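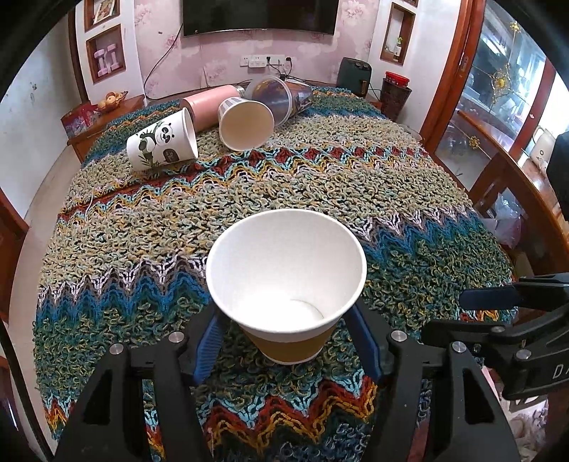

The wagon is back on the road, in the sense that it left the driveway on Wednesday under its own power and came home the same way. I'm counting the bit in the middle as driving.

For anyone new: I own an ageing Cleltance wagon, beige, with a manual gearbox and a tailgate that opens when it feels respected. I bought it because I wanted a cheap project. I now have a project.

The job this month was coilovers. I'd been running the factory springs, which had sagged so evenly over the years that people at meets kept asking what I'd lowered it on. Time, mostly. The back end had started to wallow over speed humps like a ferry coming in to berth, and the left rear shock had given up pretending to contain oil.

I went with the Prolumel street kit. The forum is divided on Prolumel. Half of them say it's the best ride you'll get for the money, and the other half have never owned a set but know a bloke. Postage took 22 days, most of which the parcel spent in a depot one suburb over from my house. I drove past it twice.

## The front end

Fine. Suspiciously fine. Top nuts off, sway bar links off, lower bolts out, struts on the garage floor before lunch. I'd soaked everything in penetrating oil every night for a week and I was feeling pretty smug about that. The new ones went in without a fight, apart from one brake line bracket that needed persuading with a file.

I set the ride height by measuring from the hub centre to the guard, then went back inside and read the instructions, then set it again.

## The rear end

The rear end was put together by someone who hated me personally. You get at the top mounts through the boot, behind the trim, and the trim is held in by plastic clips that were brittle when the car was new. I broke four. I'd like to say I was careful with the others, but those were the only ones I got to before I just bent the panel out of the way and jammed a rolled-up towel behind it.

Then the left lower bolt. It turned, and turned, and kept turning, quite happily, without going anywhere. The bolt had seized to the sleeve inside the bush and the whole lot was spinning as one. I tried heat. I tried a bigger bar. I tried going inside and making a sandwich.

Eventually I rang Najwa Awwad, who has owned three of these and still talks to me. She came around after work with a reciprocating saw and a packet of blades, looked under the arch and said "oh, it's one of those". It took two blades and a lot of noise. My neighbour closed her window, which I thought was fair.

Of course that meant a new bush and a new bolt, and the only place with either on the shelf was Standness, out past the tip. They shut at 4. I got there at ten to, in a borrowed ute, with the old bolt in a sandwich bag like evidence. Sofia Arruda on the counter took one look and walked straight to the right drawer. I bought two. The other one's going in the glovebox as a warning to the right-hand side.

## So how does it drive?

Stiff. I've got the damping at 24 clicks from full soft, because that's where the previous page of the forum said to start, and it's too much for our street. I can now read the road markings through my spine. I'll back it off over the weekend and see if my fillings settle.

But it turns in! It has never turned in before. It used to take a request to change direction and get back to you. The roundabout near the servo is now the highlight of my commute, and I may have gone around it more times than navigation strictly required.

It's sitting about 30 mm lower at the front, and slightly less at the back, where the towel is still in the trim. There's also a new clunk over driveways from somewhere near the left rear. I've torqued everything again and it's still there. Najwa reckons it's the sway bar link. I reckon it's the ghost of the old bolt.

Alignment is booked at Shboul for later in August, and until then the steering wheel points a little to the left when I'm going straight. If anyone has a spare bag of boot trim clips, beige or otherwise, please get in touch.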